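Doreck Countertop Dish Rack, Grey
Fumow Kitchen & Table

Item 370
Sold by Skultorent, dispatched from our Ojeda depot

The Doreck is an open grey plastic rack for washed crockery and small items. It sits straight on the worktop or table and needs no fixing. The base is a close lattice, so air gets in from underneath as well as from the top.
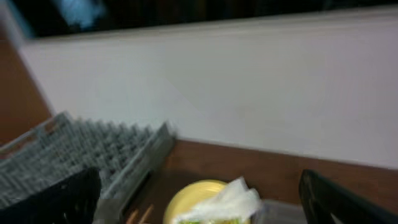 Lift it with both hands when it is full. On bare wood or a painted shelf, put a cloth or a shallow tray underneath – the base is open and any drips will go through to whatever is below.

Plates stand on edge between the pegs. Bowls and cups go upside down across the tops. Chopsticks and thin cutlery can slip through the gaps, so lay them flat on a tray or keep them in a separate pot.

Set out a serving tray next to the rack if you dry by hand. A plate, two bowls, a cup and a pair of chopsticks fit on one tray, ready to carry to the table.
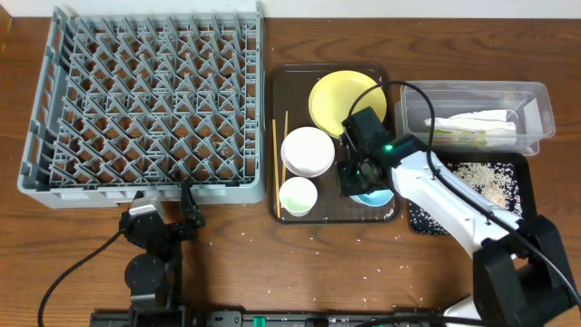 Care

Wash in warm water with ordinary washing-up liquid. Use an old toothbrush between the pegs. Limescale comes off with white vinegar left on for 9 minutes and rinsed. Do not use scouring powder, and keep the rack away from the hob.

Delivery and returns

Orders placed before noon leave the same day, Monday included. Unused racks can be sent back within 36 days. Trade buyers: we hold over 3000 in stock at Ojeda – ask for the pallet price.

Tray, crockery and chopsticks sold separately.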